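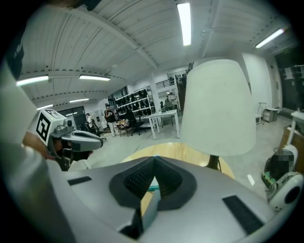

Where Do Shadows Come From?

By Nisreen Twal

You have a shadow. So does your cat, so does your bicycle, and so does the spoon you ate your cereal with this morning, if the kitchen was bright enough. Shadows are so ordinary that most of us stop noticing them by the time we start school, and I think that is a pity – they are some of the most interesting things in the house, and they don't cost anything at all!

A reader named Rami Mahasneh, who is in second grade, wrote to ask me whether a shadow is made of something. I liked that question so much that I have been thinking about it ever since, mostly while I was supposed to be doing the dishes.

Light goes straight ahead

To understand shadows you first have to know one thing about light. As it crosses a room, light travels in straight lines. It doesn't wiggle around corners or bend politely to get past your elbow. If something is in the way, the light that hits it either bounces off, gets soaked up, or goes through.

A clean window lets nearly all of the light through. A piece of wax paper lets some of it through but scrambles it up, so you can't see clearly what is on the other side. A brick, a book or a big brother stops it completely. Behind the brick (or the brother) there is a patch where that light can't reach, and that darker patch is the shadow.

So, Rami, a shadow isn't made of anything. You can't pick it up or put it in a box. It is a place where less light is landing.

Why aren't shadows perfectly black?

Good question, and Rami's sister Rania asked it too. If no light at all reached a shadow, you couldn't see your own feet in it. But light bounces. It bounces off the walls, the ceiling, the sidewalk, the clouds and even your shirt, and a little of that bounced light finds its way into the shadow and brightens it up. That is why you can still read a comic book in the shade of a tree, and very nice it is, too.

Soft edges and sharp edges

Look closely at the edge of a shadow sometime. Sometimes it is as crisp as if you had cut it out with scissors, and sometimes it is so fuzzy that you can't say where it stops.

A small light makes crisp shadows. A wide light makes fuzzy ones, since some parts of the light can peek around the edge of an object while other parts can't. A lampshade turns a small bulb into a wide, gentle light, so a table lamp with a white shade is a cozy thing to sit beside but not the best choice for shadow puppets. For puppets, you want a little flashlight.
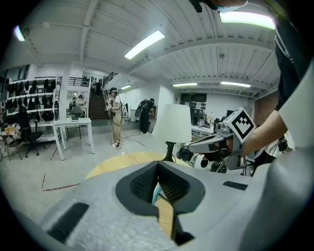 Big shadows, small shadows

Now for my favorite part. Get your flashlight, make the room dim, and shine the light at a bare wall. Put your other hand close to the wall. The shadow is nearly the same size as your hand. Now move your hand slowly back toward the flashlight, and watch it grow and grow until you have the hand of a giant!

Your hand hasn't changed, of course. When it is close to the flashlight it blocks a much bigger share of the light spreading out from it, and so the dark patch on the wall is bigger.

Outdoors, the sun does something different. In the morning and the evening it is low in the sky, and its light comes in at a slant, so your shadow stretches out long and skinny across the grass. In the middle of the day the sun is higher and your shadow shrinks up near your shoes.

Something to try

Pick a sunny day and stand a stick upright in a flowerpot full of dirt. Put a pebble where the tip of the shadow falls. Go back every hour and add another pebble. Lucía Vidal tried this in her yard in May and had 13 pebbles by bedtime, in a long row (she got up very early, and her dog took one of them, so she had to find a spare).

Leave your pebbles where they are overnight, and if it is sunny tomorrow, you can use them to tell the time.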